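The Long Sulk of a Thiele Diesel

There is a kind of person who buys a dead machine because it is heavy. I am that kind of person, and the Thiele crawler that followed me home from Dirnmont last spring is very heavy indeed.

It had sat behind a gravel pit for longer than the seller cared to discuss. He wanted 700 dollars. I offered less, he looked at the birch tree growing up through the left track, and we settled on 700 dollars. The tree was included.

Getting it onto the trailer took a winch, two chains and most of a thermos. The right track turned. The left one slid, leaving a groove across the pit road that the county has since written to me about.

The engine is a four-cylinder Wavura, built when manuals assumed you owned a forge. It holds enough oil to float a canoe. What drained out of mine came in layers, like a parfait, and the bottom layer was pond. I filled the cylinders with penetrating oil, put a six-foot bar on the crank and leaned on it every evening. In the third week I felt something move. It was my shoulder.

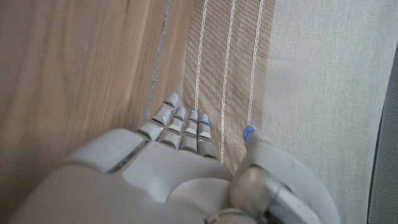 A white robotic hand, with blue light showing at the fingertips.

The crank gave up in June with a noise like a dropped piano. Three pistons came out politely. The fourth had to be persuaded with a block of oak and a sledge, and the sleeve came with it. Stustum still lists new sleeves for this engine, at 200 dollars apiece, shipping extra. They arrived wrapped in newspaper, one of them in the wrong size, and I had it halfway in before I thought to measure.

The injection pump I left alone. People who open those tend to find 60 small parts and a spring that leaves through the window. I soaked it, prayed over it and bolted it back on.

It fired in October, on two cylinders, then three, and then on all four with a cloud that brought my neighbor out in her bathrobe. I let it run ten minutes. The thing leaks from everywhere except the drain plug, which I had replaced.

So far I am into it for 2000 dollars, not counting the letter from the county. The steering clutches are still rusted solid – it will go straight ahead, and it will stop, usually. I have cleared a path behind the shed that is very straight. The clutches come out in December, if I can find the puller I lent to somebody.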